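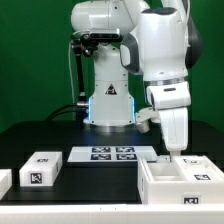
Quieting a workshop bench: vibration tips

Bench vibration usually comes from a motor, a loose joint or an uneven floor. Find out which before buying pads.

Finding the source

Set a shallow dish of water on the bench and run one machine at a time. Ripples that appear at one speed only point to resonance. Ripples at every speed point to imbalance or a worn bearing.

Touch each leg and cross brace while the machine runs. A brace that buzzes more than its neighbors has a loose fastener or is too thin for its length. Pinch it in the middle; if the noise drops, add a support there.

Leveling

Loosen all four feet, level the top along its length, then across, and lock the nuts. Recheck after a week. Concrete slabs slope toward drains, and a bench that was level against one wall will rock against another.

Pads

Rubber pads work only under the right load. Too little weight and the pad acts as a hard block; too much and it is crushed flat. Divide the total weight by the number of feet. A grinder and stand weighing 200 pounds on four feet puts 50 pounds on each, assuming the load is centered. Check that figure against the rating on the package.

The Heser pads we use are rated by hardness. We tried 41 and 46 under the same drill press, and the softer set was quieter but let the column sway when drilling steel. Asanka Jayasinghe moved the harder set to the press and put the softer one under the compressor — a better use for both.

Do not stack pads. Two soft layers make a tall, unstable foot.

Fasteners

Use a nylon-insert nut or a medium-strength thread locker on anything bolted to the bench. Split washers do little under sideways vibration. Mark each bolt head and the surface beside it with a paint pen so that movement shows at a glance.

Adding mass

A bag of dry sand on the lower shelf lowers the frequency at which the bench resonates. Start with one bag, run the machine, and add another if needed. Keep the sand clear of motor vents.

Tips on belts and pulleys by Ayana Beyene are on the next page.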